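1/ Spent the week writing our house rules for two-arm soap tasks at Clostance. A few of you asked, so here goes - short thread!

2/ Rule one: write down what counts as done before anyone hits record. "Some soap on the tray" got us three different answers from three people (sorry Duván, yours was the weirdest).

3/ Rule two: soap on the metal tray is the task, soap on a fingertip is a note in the log. Every time, even a speck.
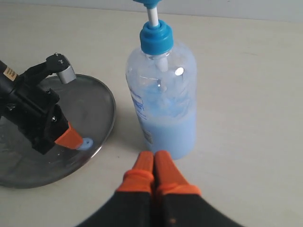

4/ Rule three: fingertips get checked every 14 runs. Orange rubber plus hand soap gets slick fast, and I'd much rather lose a minute than a bottle.

5/ Rule four: keep the messy runs! Tag them, don't delete them. Katherine fought me on this one and I caved after run 13.

6/ Still arguing over who gets to change the rules mid-batch. I say no one. Tell me how your lab does it?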